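Home Shop Tops Knitwear Care & Repair Basket

The Barbu Polo, in green

Words by Jintana Nuchit, August
4 minute read

I'll admit I wasn't going to stock a polo shirt at all. I had one for school that rode up every time I lifted an arm, and I carried that grudge around for years. Then Magdy Bouazza, who cuts our patterns, brought in a sample he'd been wearing at weekends and I kept stealing it off the back of his chair. So we made one, and we called it the Barbu, and I've been living in mine ever since (gardening, trains, one rather posh lunch).

It's cotton, short in the sleeve, with a proper collar that has blue and white stripes along it and a thin band of the same on the cuffs. There's a short placket with small pale buttons. The green is bright! I want to be clear on that, as a couple of you wrote in after the first batch expecting something closer to olive. It's a cheerful green, the sort you can spot across a car park.

The fit

Magdy drew it straight through the shoulder with a bit of widening towards the hem, so it hangs away from you instead of gripping round the middle. If you like a polo neat and close, go down a size. If you're between sizes and plan to wear a vest under it, stay where you are. I'm tall and long in the body and mine covers my waistband even when I'm reaching for the top shelf, which the school one never managed.

The fabric weight is 200 gsm. For anyone who doesn't speak fabric, that's a middling sort of weight, fine for a warm day and solid enough that you can't see through it. We looked at a lighter one from the same mill and it went limp at the collar after 5 washes, so that was the end of that.

Washing and folding

Wash it at 30 with similar colours, inside out if you remember. I never tumble mine. Give it a good shake when it comes out of the machine and pull the collar straight while it's damp, and you'll get away with very little ironing.

Folding is where people seem to have opinions, judging by my inbox. My way is to lay it face up on a table, smooth the body down with the flat of my hand, then bring the sleeves in one at a time before folding the bottom up to the collar. Magdy does his face down and says mine is wrong.
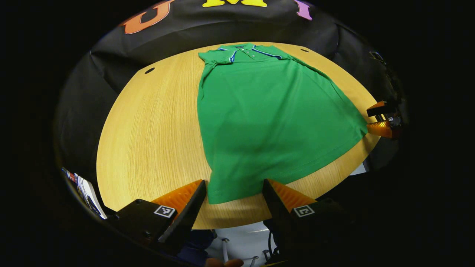 Don't fuss over the odd soft crease across the middle, it's cotton and it will do that. What I would fuss over is the placket: do the top button up before you fold, or the collar splays out in the drawer and you'll be pressing it flat again every time. If yours goes in a suitcase, roll it from the hem instead, and tuck it down the side next to your shoes.

Sizes and stock

We do it in XS to XXL. This run was 573 shirts and the mediums are going fastest, as they always do. The navy one, the Vatska, is the same cut with a plain collar and should be back when the mill reopens after its summer break. I'll put a note on the shop page when it lands.

Postage is free if you're ordering two or more. Returns are fine for 16 days as long as it hasn't been worn outdoors, and if the size is wrong just pop a slip in the parcel saying which one you'd like and I'll send it straight back out to you.

Knitwear Gift Cards Size Guide Contact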